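November 2025 - Verpackung Strickschuh, Karton Daltico

Weiter mit dem schwarzen Strickschuh. Frage von Thérèse: geht der Karton ohne Seidenpapier, wenn die Füllung im Schuh bleibt? Papier kostet bei der Menge inzwischen richtig Geld, und die Hälfte der Kunden beschwert sich über den Müll.

Karton: braune Wellpappe, Deckelklappe hängt hinten dran, kein loser Deckel. Runde Löcher in der Seitenwand und in der Klappe. Biljana mag die Löcher nicht (Staub, sagt sie). Ich finde sie praktisch beim Aufklappen. Eine vordere Ecke schon etwas mitgenommen, beim Auffalten aufpassen!

Füllung bleibt drin. Ohne fällt der Kragen zusammen, hatten wir im April schon mal, steht irgendwo weiter vorne. Der Schaft ist weich, Strick eben, der gibt überall nach. Der Rand am Kragen ist gerippt und etwas griffiger, da also anfassen und nicht an der Seite mit den Schlitzen.

Schnürsenkel sind das eigentliche Problem. Lose rein = hängen beim Zumachen in der Klappe. Vor dem Einlegen nach innen stecken, Knoten ist zu viel Arbeit.
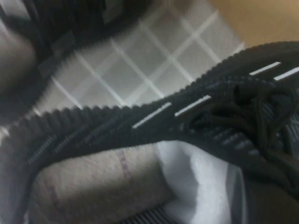
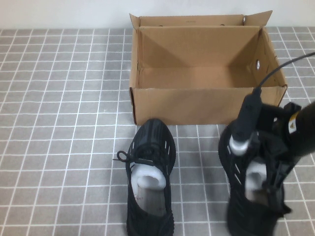
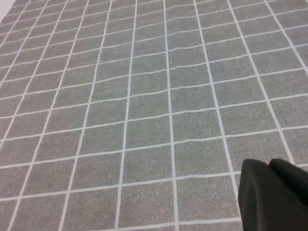

Raster auf der Unterlage nehmen wir weiter zum Ausrichten, Karton möglichst parallel zu den weißen Linien. Die Linien sind stellenweise wellig, für Millimeter taugt das nicht, also zum Messen Stahllineal nehmen. Nicht wieder Kästchen abzählen und dann umrechnen, das hat letztes Mal keiner mehr nachvollziehen können.

Falltest: 60 cm, 4 Durchgänge, immer derselbe Karton.
1 - ok
2 - ok, Schuh etwas verrutscht
3 - Senkel draussen, sonst ok
4 - Klappe aufgegangen

Bei 4 war die Lasche vorher schon weich vom vielen Auf und Zu. Würde ich nicht werten, Biljana schon. Mit frischem Karton wiederholen, dann haben wir 2 Reihen zum vergleichen.

Füllung alternativ: Muster von Plulura liegt im Regal, Formteil aus Papierfaser. Noch nicht probiert. Laut Thérèse etwas kürzer, könnte vorne Luft lassen. Der Kragen stützt sich dann nur hinten ab, mal sehen. Schaum behalten wir als Vergleich.

Gewicht Karton leer 188 g, ohne Etikett. Waage vorher genullt. Der alte Wert im Ordner ist mit Etikett, bitte nicht mischen.

Noch offen:
- frische Kartons bei Daltico anfragen, gleiche Stanzung
- Löcher in der Klappe: brauchen wir die überhaupt? Biljana fragt nach
- Zweiten Schuh Sohle an Sohle oder Kopf an Fuss? Thérèse will Kopf an Fuss, im Laden sieht das beim Öfnen besser aus
- Senkel: Papierbanderole probieren, schmal, ohne Kleber
- Klebeband ist alle, nur noch das breite da

Nachtrag: Banderole kurz von Hand getestet, Kopierpapier, einmal rum. Hält die Senkel zusammen, rutscht aber auf dem Strick. Müsste rauher sein oder unter die oberste Schlaufe. Morgen mit Kraftpapier nochmal, Rest der Rolle liegt bei Thérèse.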